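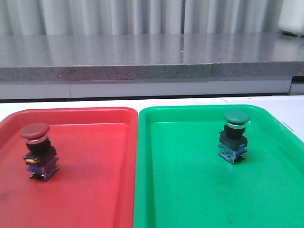 Maren Oduya
Research engineer, manipulation group, Todavstead
To: leite-manip list
Subject: Re: Release timing from the wrist view, same-color target and tray

All,

Sorry for the delay on this. I wanted the second round of rollouts finished before answering.

Background for those who joined after July. The task is placement of a mushroom-head push-button switch in the tray of its own color: red cap in the red tray, green cap in the green tray. The policy is Zullier, trained on 206 teleoperated demonstrations, all collected at Todavstead on the one bench. Inputs are the fixed view, the wrist view and joint positions. There is no force sensing and no explicit detector. Gripper width is predicted as a continuous value along with the arm action.

The open question was whether the policy learns when to open the gripper from the pictures or just from the arm pose. Arm height is a strong cue in these demonstrations, so a policy could ignore the cameras at that point and still score well.

We ran three conditions with 40 rollouts each: both cameras, wrist view masked, fixed view masked. Masking is applied at test time only and starts once the switch is over a tray. With both cameras the switch was left upright in the correct tray in 34 of 40. With the wrist view masked that dropped to 19. With the fixed view masked it was 31, close enough to the first condition that I would not read anything into the gap.

The failures with the wrist view masked are mostly early releases, a small drop followed by the switch tipping onto its side. The green cases are worse than the red ones. My guess is contrast. The green cap is darker than the green plastic, but the hue is similar, and the tray floor is glossy enough to put a bright streak from the overhead lights near where the gripper works.

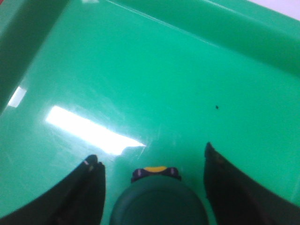
One reader asked earlier in this thread:

> If the wrist view matters that much, how do you know it is
> looking at the tray floor? It could be keying on the glare.
> The lights are fixed and so is the wrist camera, so the
> reflection will shift with arm pose in a repeatable way. You
> may have built a height sensor out of a lamp. Have you tried
> the same checkpoint under different lighting? I would also
> like to see the error on gripper width by itself, since a
> success rate hides a lot.

Fair point, and I can't rule it out completely. We did 2 things.

First, we painted synthetic glare onto held-out wrist frames. We took 1000 frames from the Plonby set, which has the same trays and switches and was not used for training, and moved or removed the bright streak in each. Then we compared the predicted gripper width with the prediction on the untouched frame. The mean change was 3.1 mm when the streak was removed and 3.8 mm when it was moved. Covering the region between the fingertips, where the cap normally sits during a carry, changed the prediction by 11.4 mm. So glare has an effect, but the area between the fingers has a larger one.
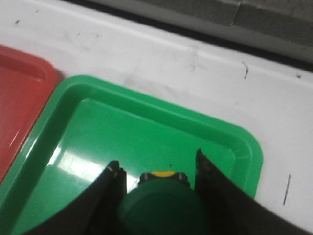
Second, we looked at width error by phase. During carry it is low and flat. It rises in the short window just before opening, then falls again once the fingers are clear. Averaged over the whole episode the error looks fine, and I agree that the average is not a useful number. The per-phase table will replace it in the next version of the report.

What we have not done is change the lights. Doing so means redoing the fixed camera exposure as well, and I would prefer to change one thing at a time. If anyone on the list has the Plonby bench set up with diffuse lighting, I can send the checkpoint and config.

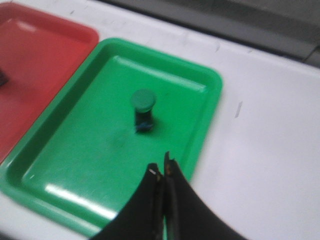

Two smaller notes. Motion blur in the wrist stream is heaviest while the arm is moving quickly, and we don't filter those frames out of training. Dropping them made the retreat motion jerky in an early run, so they stayed in. Also, success is scored by hand from the fixed view after the arm is back at home - a switch resting against the tray wall counts as a failure even if it is upright.

The masking script is in the Zullier repo under tools. The glare script needs cleaning up first.

Maren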